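Tokarz Latuvo magnetic screwdriver set: six months of use

Posted 11/9/22 by Angharad Jarman

I bought the Latuvo set to replace a mixed drawer of screwdrivers I had been adding to for years. Most of those had rounded tips and a couple had split handles. I repair and upgrade computers for people in Dendville, usually in the evenings, and I wanted one case that would cover desktops, laptops and the odd games console.

The set has 70 bits, two handles, a flexible extension and a pair of tweezers. It comes in a hard case with a hinged lid. The bits sit in rubber strips with the sizes printed beside them in white. The printing is small but it hasn't rubbed off.

The larger handle is the one I use most. It has a free-spinning cap, so you can hold it steady with your palm and turn the shaft with two fingers. The grip is a firm rubber with shallow grooves. The smaller handle is the same shape but thinner, and I find it a bit slippery. Zihan Gu, who shares the workshop with me, prefers it, so it may come down to the size of your hands.

The magnet is strong enough to hold a case screw pointing sideways, and most laptop screws too. It won't hold the long screws that come with some processor coolers. For those I still start the thread by hand.
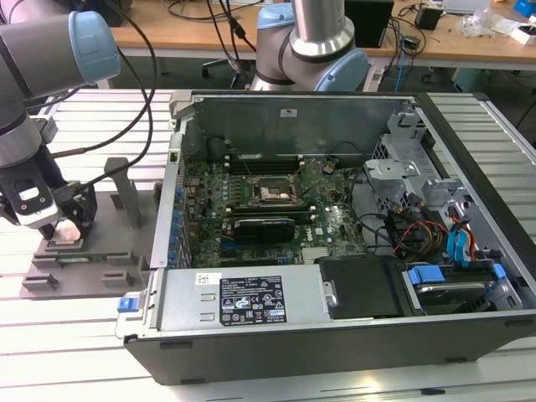 Bit quality is good for the money. The Phillips bits in the common sizes are still sharp at the edges, and I have used the PH2 on nearly every job since I got it. The small Torx bits are less impressive. One twisted on a laptop hinge screw that had been glued in — my fault in part, as I should have warmed it first — and another has started to slip. I wrote to Tokarz and they sent replacements for both, which took 3 weeks. They didn't ask for the old ones back.

The flexible extension is poor. It bends well enough, but as soon as there is any resistance it winds up like a spring and then lets go. I tried it on a motherboard screw tucked behind a cooler and gave up. A plain long shaft would have been far more useful, and I ended up buying one separately from Gillavum. It fits the Latuvo bits without any play.

The tweezers are fine. They are straight, not very pointed, and good for moving jumper caps or fishing out a dropped screw.

The case is my other complaint. The rubber strips grip the bits very tightly for the first month or so, and getting the tiny ones out hurts your fingertips. They have loosened since. The latch feels weak, and I now keep an elastic band round the case when I take it out on jobs. Remigiusz Laskowska has the older version with a sliding lid and says he wouldn't swap.

If you only open your own PC once or twice a year, you don't need this many bits. The smaller Latuvo set has the same large handle and all the Phillips sizes, and costs a good deal less. For regular work I would buy the full one again, mainly for the handle.

Good: large handle, magnet, common bits, replacements sent without fuss
Bad: flexible extension, case latch, smallest Torx bits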